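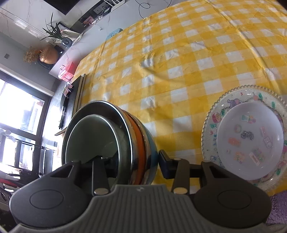 How do you store nested pans so the coating on the inside ones survives? Put something soft between each pair, a paper towel or a cut square of old felt, and never slide one out sideways while the rest of the stack is sitting on top of it.

13/08/2026, table day

OK so I have been meaning to write up the table stuff properly and today I finally had the afternoon for it. Chunhua keeps asking me where my notes are on how we sort the kitchenware, and the answer has been "on the back of an envelope", so here they are in the book where they belong.

Pans first. The stack has the green-inside one nested in the dark grey one, then the orange rim and the teal-blue behind. I like having them tipped on their side on the checked cloth when I'm going through them, the rims are much easier to get at than when they're sitting flat. Things I check: scratches on the inside, wobble in the base, and whether the rim has any rough spots you can feel with a fingernail. I write the results on tape and the tape goes on the handle, NOT on the outside of the pan. (I did that once with the Kemard tape and spent an hour with cooking oil and a rag getting the glue off. Never again!)

Felt squares: I cut 17 from the old Wallin blanket, which should keep us going until September at least. Pinking shears work better than regular scissors, the edges shed less. Tormod thinks paper towels are fine and felt is me being fussy. He may be right for the steel ones, but for anything coated I'm sticking with felt.

The bowl with the little colorful prints is staying with the scalloped plate that has the cartoon border and the fruit basket on it. They look good together and I keep reaching for them as a pair anyway. I want to try them with sliced melon.

The cloth itself is due for a proper iron. It creases the minute you fold it, and I've decided to roll it on a cardboard tube from now on. Mostmont sell long tubes, order number 3944 in the catalog, I think that's the right one but check the length before ordering. Our table is a big oval and I don't want a tube that's short by a hand's width like last time.

Later, after tea. On to the decorated plates, my favorite part.

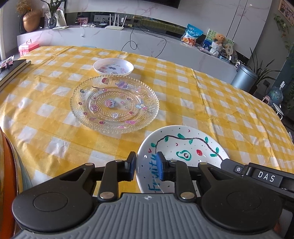

Can a hand-decorated plate go in the dishwasher? Only if the paint was made for it and has been properly cured, and when you aren't sure of both, wash it by hand with lukewarm water and a soft sponge.

I'm so fond of the avocado plate. The vine going over the top with the green leaves, the brown pit, that fat red oval next to it, the little red V marks sprinkled about – it has exactly the right amount of empty white left. I always want to fill every gap when I paint and then I'm sorry. The lettering is in a blue-teal that I would love to match for the next batch. I tried mixing it from the Floltance set, the blue and the bottle marked 779, and got something closer to pond. Needs a drop more white, I think, and a lot less of the 779. Will do a test strip on a chipped saucer before touching anything good.

Notes to self on lettering:
Write it in pencil first. The pencil burns off or wipes off depending on the paint, read the label.
Turn the plate, keep your wrist still.
Go down the side in one sitting, if you stop for coffee the second half comes out a different size.

Then the clear plate, the one with the beaded rim and the bands of raised dots. Stickers on this kind of surface are a whole subject of their own. The smooth areas hold them nicely, but anything that lands on the dots wants to lift at the edges. The pink and white cakey one near the middle is the sweetest of the lot and I want that one to last, so no soaking. Damp cloth, dry cloth, done. And display only, or dry wrapped candy, no actual food on the sticker side. Chunhua suggested putting the stickers on the underside next time so they show through the glass, and I'm annoyed I didn't think of it.

Left to do:
Iron cloth, measure table, then order tube
Test strip for the blue-teal
Ask Tormod for the 4000 grit paper back, I want to try it on a rough rim
More tape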